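小作坊的机械臂预算，我是怎么一点点抠出来的

2023年7月22日

周六，外面热得不想出门，干脆把拖了两个月的账写出来。上次发了那篇选型的文章以后，好几个朋友留言问我到底花了多少，还有人问能不能直接抄作业。抄作业恐怕不行，每家的活不一样，不过我可以把我的思路摊开讲讲，里面踩的坑你们看着避就好。

先交代一下背景。我和Rok Bošković合租了一个小工作间，平时接一些小件分拣和装盒的活，充电头、线材、转接头这一类。件小，单子也小，可是样式特别杂，今天圆角的明天方角的，插脚还有长有短。五月份连着接了三单，两个人手都分麻了，Rok把手套一摘，跟我说：“买台机械臂吧，再这么下去我要转行了。”

于是就开始看设备。

第一轮报价把我吓醒了

我一开始特别天真，以为预算就等于机械臂的价格。Lerby那边的销售很热情，当天就把报价单发过来了，一共22行！臂本体只占第一行，后面是控制柜、夹爪、法兰转接板、线缆包、急停盒、底座、培训、上门调试……有几行我看了三遍都没看懂是什么，打电话过去问，对方说“这个一般客户都会配”。一般客户都配的东西，我最后划掉了六行，到现在也没觉得缺什么。

Granum的报价短很多，看着便宜，可是夹爪要自己找。我当时还挺高兴，觉得省了一笔，后来一问转接板要定制，交期35天，心又凉了半截。所以第一条经验：比价一定要比到“能干活”的那个状态，把两家的单子拉到同一张表里，缺的格子自己去问价填上。我那张表填满以后，两家的差距比最初小得多，我还挺意外的。

夹爪和相机的钱怎么分

这一块我和Rok吵得最凶。他想多花钱买好夹爪，我想把钱放在相机上。两指平行的、连杆式自适应的、吸盘的，我们列了一长串。吸盘最便宜，但充电头带圆角，有的面还磨砂，我心里没底。连杆式两指夹爪价格在中间，指尖还能换，最后定的是这一种，备用指尖多买了一对（这个真的建议买，单独补发的运费比指尖还贵）。

相机选了Vashisht的一款中档型号，没有上最贵的。Tarun Yadav做这行比我久，他在电话里劝我先别买相机，先把仿真跑起来，看看哪个视角真的有用再下单。我听了他的，相机晚了三周才买，反而省掉了一个原本打算装在侧面的。支架也跟着省了，线也少走一根，工作台清爽好多。

先在仿真里试，再掏钱

仿真软件用的是Ovus，按月付，不用一次买断，对我们这种小作坊很友好。我把工作台、料盘、碗都搭进去，花了两个晚上，碗边那圈波浪纹纯粹是我手痒，跟抓取一点关系都没有，哈哈。

然后就是一遍遍地抓充电头。一共存了106组抓取，夹两端的、夹侧面的、插脚朝左的朝右的都有。我主要想弄清楚两件事：手指的行程够不够，还有碗壁会不会碍事。碗这种容器比平料盘麻烦，内壁是斜的，夹爪姿态一偏，连杆就可能先蹭上去。我们要不要换平料盘，也是看了这些结果才敢定的，毕竟换料盘又是一笔钱。

夹两端的姿态我存了不少，两个金属插脚都露在外面，手指从两头顶住机身，后面要做插脚检测的话就不用再翻面。
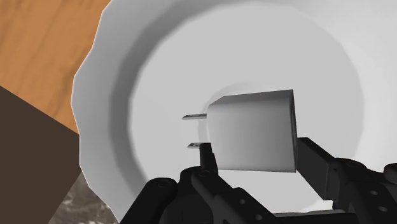
最后的账和留的余量

夹爪、备用指尖、转接板、料盘和杂七杂八的螺丝线缆加在一起，比原计划超了1563块，超的部分几乎全是转接板改图的钱。第一版孔位是我画错的，怪不了别人，Rok到现在还把那块废板压在桌上当镇纸。

如果你也在做预算，我会建议单独留一栏“改一次”的钱，别塞进杂项里，杂项总是第一个被花光。软件月费也要按整年算进去，我就是只算了头两个月，后来对账的时候愣了好一会儿。还有电！工作间原来的插座不够用，请师傅拉了一路新的，这笔我压根没写进表里。

安全围栏我们还在看，有一家报得挺合适，就是高度要改，等下周量完尺寸再说。料盘的图纸有人要的话留言，我整理好了发到评论区。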